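My Winter of Sourdough (So Far)

11 Jan 2024

So I finally did it. I caved, four years after everybody else, and I have a jar of flour and water living on top of my fridge. It started in November when I walked past the Tileck bakery on my way home and paid way too much for a loaf that was gone before dinner. I stood there with crumbs on my sweater thinking, okay, how hard can it be?

Pretty hard! My first three loaves were bricks. The very first one spread out sideways like a pancake and had a gummy gray stripe along the bottom, and my husband ate two slices anyway with a lot of butter and a very brave face.

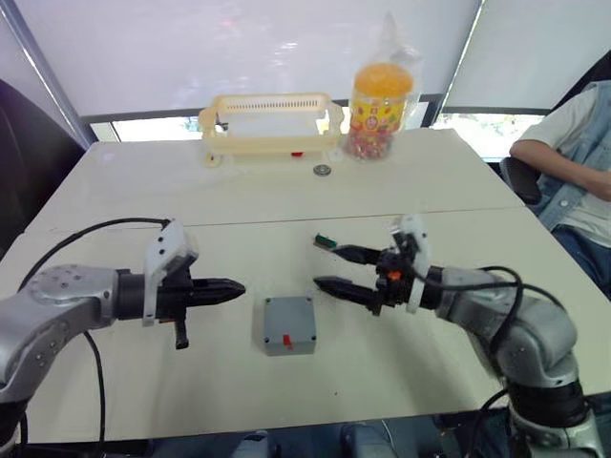
How long does a new starter take before you can bake with it? Mine took 15 days of feeding every morning, and I wouldn't rush it, especially if your kitchen is as chilly as ours is in winter.

I had tried at day seven, which explains the pancake. It was bubbly, so I figured it was ready, but there's a sleepy stretch after the first burst of bubbles and I baked right in the middle of it. Now I wait until it doubles within a few hours of a feeding, and I put a rubber band on the jar so I can't fool myself (I will absolutely fool myself if you let me).

The other thing that helped was flour. I'd been using whatever was on sale, and then Gaurav Rastogi from my old office mailed me a bag of Garell whole rye with a note that said "feed it this." Wow. A spoonful of rye in each feeding and the thing practically climbed out of the jar.

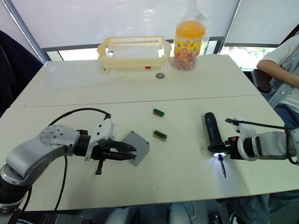
I've also quit kneading, pretty much. I stir everything together after supper, let it sit, and then give it a fold every half hour while I'm watching TV. Wet hands, pull up one side, tuck it over, turn the bowl. Four rounds and it goes from a sloppy mess to something smooth that holds its shape. Then into the fridge overnight, and I bake before work if I get up on time, and after work if I don't.

Salt, by the way. Don't forget the salt. I did that with loaf number five and it tasted like a wet paper bag. 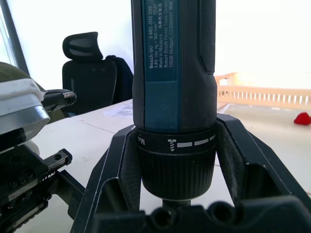
For baking I use my grandmother's old Dutch oven with the chipped lid, heated up for a good long while first. Lid on for the first half, lid off until the crust is darker than you think it should be. I used to pull mine out too early every time! And let it cool before you cut it. I know. I'm bad at this part too.

Next up I want to try the olive loaf they sell at Karras, with the lemon peel in it, and maybe cinnamon raisin if the kids get a vote. If you've made an olive one, do you put the olives in at the start or during the folds? Leave me a comment, I've got a jar of them waiting in the pantry.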